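The Great Shirt Pile of October

October 2, 2023

So I finally pulled the tote out of the hall closet. If you've been reading for a while you know the tote I mean, the one I moved here with when we left Tralstead and then sort of pretended was a piece of furniture. It has had a lamp on it. It has had a plant on it (rest in peace, plant). What it has inside is clothes that are too worn or too strange to give away and too nice to throw out, and I've been telling myself for years that I'd make something out of them.

Well, the something is a picnic quilt. A big, loud, floppy one, nothing fancy, all knits and sporty stuff, backed with an old flannel sheet. My last quilt was all cotton and very polite and took me 1,843 little squares, and I swore when I tied off the last thread that I would never cut anything smaller than my own head again. So this time it's 12-inch blocks and that's it. Big pieces! Fast! I say that now.

The first job is sorting, and I do mine on the big white table, which is the best thing I own. It came out of an office clearance in Orville and it has these lovely rounded edges, so I can lean on it for an hour without getting a dent in my hip. Everything gets dumped on it, pulled more or less flat, and checked for holes, stains and mystery stretch. Then it goes in the yes pile, the no pile or the "ugh, I don't know" pile, and I'll let you guess which one is tallest.

The one I'm most excited about is the color block one. I'd forgotten how bright it was until I shook it out.

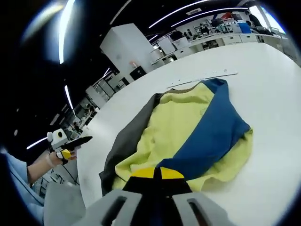 Lime, royal blue and charcoal, all in one garment. Wrinkles and all.

I mean, come on. That yellow-green! I bought it at the Parsons rummage sale purely for the color and then never wore it, because it turns out I look seasick in lime (my sister would like it noted that she said so at the time). But as fabric it's a dream. There's a good big stretch of the lime, and the blue sweeps across in a curve, and I really, really want to keep that curve. If I cut my blocks straight down the grain like a sensible person I'll lose it. If I cut them on a slant so the seam runs corner to corner, I get a two-color block for free, with no piecing, but then I've got stretchy bias edges all over the place and I know exactly how that ends. It ends with me on the floor with a seam ripper and a cold cup of tea.

I'm leaning toward the slant anyway.

The charcoal is the useful part, if I'm being grown up about it. Every block I've planned so far is shouting, and a few dark ones in between would calm things down. I might piece the leftovers into the border too, depending on how much there is once I've cut around the seams.

A couple of things I've learned the hard way with knits, for anybody who has a tote of their own. Wash everything first, even the stuff you're sure is clean. Use a ballpoint needle. Put lightweight interfacing on the back BEFORE you cut, not after, and let it cool completely before you move it. And don't iron anything slippery on high. I have a Jisholm ironing board cover with a shiny patch on it that used to be a running shirt.

Current score: 5 blocks cut, a yes pile that keeps sliding over, and a closet floor I haven't seen in ages. I'm going to press the lime one tonight and look at it some more before I go near it with the rotary cutter. If you have strong feelings about straight versus slanted, please leave them in the comments, quickly, because I'm weak and I'll probably have started by tomorrow.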